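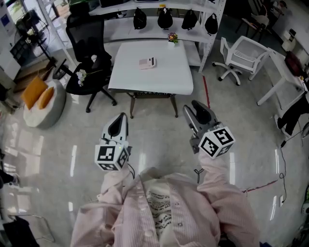
4. Running an exhaust fluid quality test

The Limow scan unit can run the dosing system self-test on diesel vehicles fitted with a Zusstead injection module. The test takes 13 minutes with the engine at idle. Read section 3 first if the unit has not been paired with the vehicle.

CAUTION: Exhaust parts get very hot during this test. Connect an extraction hose to the tailpipe and keep the hood open.

Before you start

The battery must be on a support charger. The fluid tank must be at least one quarter full. Clear any stored codes and write them down first, as the self-test erases freeze-frame data.

1. Switch the ignition off and wait until the dash display goes dark.

2. Plug the Limow connector into the diagnostic port under the dash. The status light on the connector blinks twice and then stays on.

3. Switch the ignition on. Do not start the engine.

4. On the main menu select Emissions, then Dosing, then Self-test. If Dosing is grayed out, the vehicle file is out of date. See section 9.

5. Enter the last 8 characters of the VIN and press OK.

6. Start the engine when the unit asks for it. Leave the transmission in Park or Neutral and keep your foot off the gas pedal.

7. The unit raises idle speed to 900 rpm and holds it there. Do not switch on the air conditioning or the rear defroster while it does this.

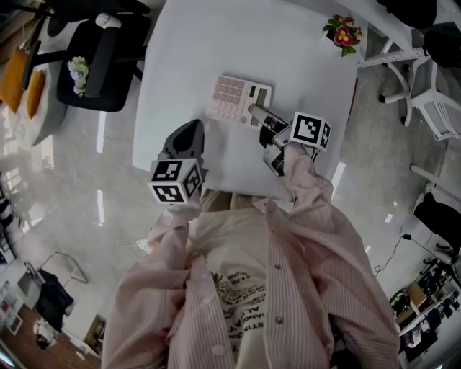 Fig. 4-2. Two-handed work at the table.

8. When the progress bar is full, let the engine return to normal idle - the unit beeps once - and switch off.

9. Save the report. Reports are stored under the VIN and can be sent to a Hastgate printer or copied to a USB drive.

Note: The unit holds up to 53 reports. After that the oldest one is overwritten without warning.

Reading the result

PASS: No action needed.

RETEST: The exhaust did not reach test temperature. Drive the vehicle and repeat from step 3.

FAIL D1: Fluid quality out of range. Drain the tank and refill with fresh fluid.

FAIL D2: Low dosing pressure. Check the supply line for kinks or crystals before replacing the pump.

FAIL D4: No signal from the downstream sensor. On Barredo vans check the connector above the rear axle first - it corrodes early.

Software with a January release date shows D4 as "D04". The meaning is the same.

Section revised 27 July 2025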